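Speaker notes, "Low Down and Out of Sight," the living room talk for the Kimerham evening series. Start at 7:00, doors at 6:30. Water on the lectern, watch where you can see it, and slow down – you always race through the beginning.

## Opening, before any slides

Thank everybody for coming out. Say where the bathrooms are. Say that questions are welcome whenever they come up, and mean it, even if it makes us run long.

Tell the story about the apartment on Lucero Street. It was my first place after my divorce, 415 square feet with the kitchen included, and I had carried in a round table, a settee and more chairs than I had friends to sit in them. I was so proud of that room! For a whole winter I looked at it from the doorway, coffee in hand, and thought it was the nicest room I had ever lived in. Then in January I dropped an earring, got down on my hands and knees, and met a completely different room. There were gray crescents worn into the floorboards under every chair, one table leg had a folded matchbook under it that I had forgotten all about, and there was a remote control I'd already replaced.

(Let them laugh at the remote. Most of them will have done the same.)

So tonight is about the part of the living room that we don't look at, the bottom fifteen inches or so of it, plus the drawer or basket where the remotes go. We will talk about feet, about pale wood and woven pieces, about labels, and then about remotes, which get their own section because last time they took over the question period anyway.

Ask for a show of hands: who has looked under their coffee table this year? Don't comment on the result, just smile and go on.

## Feet first

Talk about wooden floors and what chairs do to them. A chair gets moved every time somebody sits down and again when they get up, and it gets moved with a person's weight half on it, usually, because we hitch ourselves closer to the table without standing. Heavy sofas do surprisingly little harm. They were put down once and they stay put. It's the light chair you should worry about, and the lightest ones with the thinnest legs most of all.

Thin metal rods are lovely to look at. I have them myself and I wouldn't trade them. They let you see through to the floor, and they sit nicely beside pale wood because all that black makes the honey color look warmer. But think of how small the end of a rod is, and then think of your uncle at Thanksgiving leaning back on it.

Hold up the pad jar here. Mention that I bought a box of 178 felt pads from Dustton when I moved, thinking they would last my lifetime, and that I have had to buy another one.

Pass the samples around:

- the stick-on disk, fine for a flat wooden foot, hopeless on a rod
- the nail-on kind for chairs with solid legs
- the little felt-bottomed cap or tip that goes over the end of a narrow leg

A pad gets grubby, it gets squashed, and it picks up grit, and a gritty pad will scratch nearly as well as no pad at all. Turn your chairs over twice a year. I do mine when the clocks change, along with the smoke alarm batteries. If a pad has crumpled over to one side it's worth straightening it, and if it won't stay straight, pull it off and put on a new one.

Next slide. Point to the white pad at the foot of the black rod, and give them a moment to find it, with the round table and the curved woven-looking piece beside it.

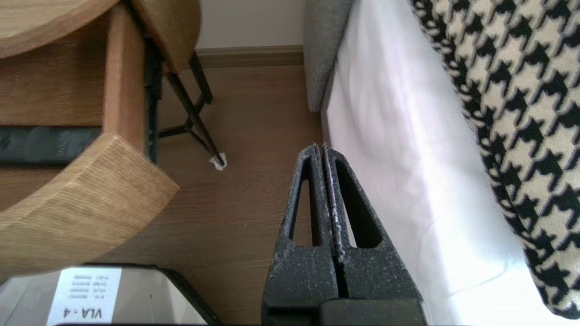 Booker Van Dusen wrote to me after the spring talk to say that he had given up on felt altogether, that his dog pulled it off the chair legs and ate it, and that he now uses clear rubber caps and puts a rug under the table for good measure. He wanted me to tell you that the rug did more than the caps ever did.

I think that's fair. Read his note out and agree with most of it. My one quarrel is that rubber can leave a mark on some floor finishes, and it's a miserable thing to find out after a year. Try one cap in a corner first, somewhere behind the sofa, and leave it for a month or two before you do the whole set. As for rugs, a chair should be able to move all the way back and still have its rear legs on the rug. Otherwise it rocks on the edge every time, and you will wear a line in the rug and be cross with it.

## Pale wood and anything woven

Back to the table for a minute. Round tops are kind to small rooms, and I could go on about this for an hour, so please don't let me. You can get past them without bruising a hip. What they do collect is everything on the underside: fingerprints, crumbs in the joint between the top and the leg, and now and then a bit of chewing gum, if you have teenagers.

Wipe the edge when you wipe the top. Barely damp cloth, then a dry one. On a light wood the edge goes dull and gray long before the top does, and people ask me how to bring back the color of a table when all it wants is ten minutes with a cloth along the rim.

For rattan and cane, and anything with that sort of fine texture:

1. Soft brush first, always dry, in the direction of the weave.
2. Vacuum on the low setting with the brush head, if there's still dust in it.
3. A cloth wrung out so hard that it hardly feels wet.
4. Let it dry in moving air, away from the radiator.

My Skolline settee has lived through two moves and a flood from the upstairs neighbor, and that routine is all it has ever had. (Tell the flood story only if we are ahead of time. It takes four minutes however short I try to make it.)

Somebody will ask about oil. I don't oil mine. If a piece has a clear finish over it the oil can't get in, and you have made a sticky place for the dust to live.

## Labels, and which way up they go

Short section, but I'm fond of it. Go back one slide and have them look at the lower left, at the shiny box with the white label. It says "VLA - 4" in big bold letters, and from where we are looking it's upside down. The small print above is too tiny for us to read.

I like a short label in big letters. A letter or two and a number will do, so long as there's a list somewhere that says what the numbers mean. Mine is taped inside the hall closet door, and it has 84 lines on it now, which tells you more about me than I would like. Put the label where you'll see it from the side you usually come at it. If you're always crouching on the far side of the table when you hunt for a thing, label the far side. Put one on both sides if you must!

With glass or mirrored surfaces, use a removable label and warm it with a hair dryer when you want it off. Don't go at it with a knife. I have, and I still see the scratch.

## Remotes

Everybody sits up at this point. Have the basket ready.

Ask them to guess how many remotes they own, then ask how many of those they could match to the thing they work. Then talk about the back of the remote, because the back is where the answers often are, and we hardly ever turn the thing over except to get at the batteries. The booklet gets thrown out with the box. What's printed on the back stays with you for as long as you own it.

The one coming up has its instructions in Chinese, and I want to go through them with the room because they are very good, clear instructions, and a lot of inexpensive learning remotes work in a similar way. The heading means "learning method." It can copy the keys of your old TV remote, and there are four short paragraphs that tell you how:

- Press the "learn" key for 3 seconds and let go. The red light stays on.
- Within 10 seconds, press the power key in the area marked for TV keys. The red light flashes.
- Lay the old TV remote and this one head to head, 3 centimeters apart, and hold the old one's power key for 3 seconds. The light flashes three times and then stays on, and it has learned.
- Repeat the second and third steps for the other keys, then press "learn" once to finish.

Three centimeters is a bit more than an inch. Hold up your thumb and finger so they can see it. Do it on a table, with both of them lying flat and facing each other, because if you try it with one in each hand you will wobble and blame the remote.

If you can't read the back of yours, take a clear picture of it in daylight and ask a neighbor or use the translation feature on your phone. Write the English out on a card and keep the card in the basket. And do this before the old remote dies! Once the old one has stopped working, there's nothing left to copy from. I keep mine in a marked envelope afterward, batteries out, in case the new one ever needs to be taught again.

Leave the next slide up while people copy down the steps. No hurry.

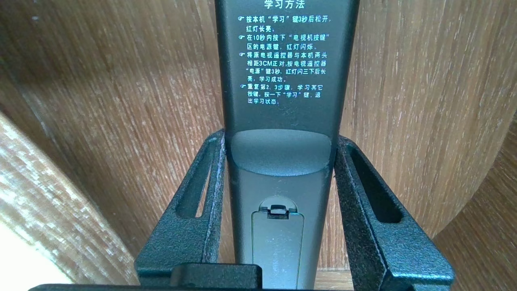 ## Questions, and getting everybody home

Likely ones, with what I usually answer:

**Do felt pads work on tile?** Yes, though the grout lines are hard on them. Check them more often.

**Can I put a universal remote's batteries in the freezer to make them last?** Please don't. Buy fresh ones.

**What about a wobbly table leg?** Find out whether it's the leg or the floor. Turn the table a quarter turn. If the wobble stays in the same corner of the room, it's the floor, and a thicker pad on one foot will usually cure it. If it travels with the table, tighten the leg.

**Where do you keep the remotes?** In a shallow basket on the shelf under the television. I tried a drawer and it filled up with takeout menus.

Remind them that the sample pads can go home with them, one bag to a household. Collect the pad jar itself, which got left behind last time. Handouts are on the table by the coats, and the large-print ones are underneath.

Stack the chairs by lifting them, please. I'll know if you drag them.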